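Break room table: what's trash, what's recycling, what's still somebody's?
Bondham Community Boards > Work Life > Shared Spaces

cupboard_left
Posted Jan 17, 2018
OK, I need outside opinions. Our floor at the Bangera building got a nice new white table in October and it has turned into a drinks graveyard. Cups, cans, bottles, all day long. I took over the clearing rota this month and I've already been yelled at (well, emailed at) for tossing a drink that someone was "coming back to." My rule so far is that anything with no name on it goes at the end of the day. Too harsh?

mossgarden
Not harsh at all. Our place in Fedville does it at lunch AND at the end of the day. Put up a sign and stop reading the emails.

two_left_socks
Depends what it is though? A paper cup with no lid, sure, toss it. A bottle with the cap screwed on could be somebody's whole afternoon. I'd be mad too.

cupboard_left
Fair, it does depend.

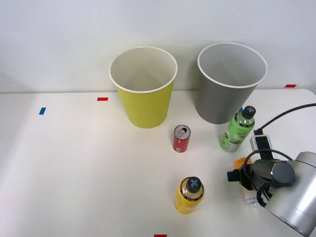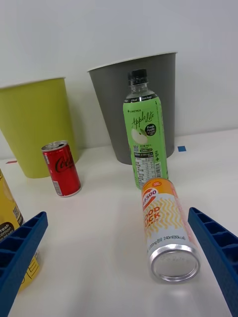 Yellow bottle and both paper cups are in the first one, and the can lying on its side is in the second.

Shared Spaces Team, Drivow, 2nd floor

Sorry, that line is my work signature, it pastes itself in and I can't get rid of it. Anyway! What would you do with that lot?

mossgarden
Cups: gone. Red can: the tab's been opened, gone. The bottles I'd give until closing time and then gone.

ferry_timetable
I disagree on the can. Opened doesn't mean empty, you have to pick it up and check. I've tipped half a soda into a recycling bag before and spent the evening with sticky shoes.

two_left_socks
And the bottles have caps on, so they go in the fridge with a sticky note. It takes ten seconds.

mossgarden
Our fridge is where bottles go to die, so no thanks.

cupboard_left
Ours too. I found a yogurt in there that was older than the table.

papercliphoarder
Can we talk about the cups? Those gray and yellow ones look way too nice for a break room, I'd be rinsing and reusing them. I keep screws in mine.

ferry_timetable
Most paper cups have a lining, so check with your hauler before they go in with the paper. Ours won't take them. Cans are easy, they're the one thing on that table I never worry about. For plastic bottles we empty them, squash them and put the cap back on, but I know people who swear the cap has to come off.

mossgarden
Cap off. Always cap off.

ferry_timetable
Our hauler's leaflet says on!

two_left_socks
Is that an apple tea with the green label? Any good? I can't tell if it's going to be sweet.

cupboard_left
Haven't tried it, but someone on my floor must love the stuff. OK, plan: names on anything you want to keep, cups go at lunch, capped bottles get one night in the fridge. I'm putting the sign up tomorrow and will report back on the emails.

papercliphoarder
Save me the yellow cup.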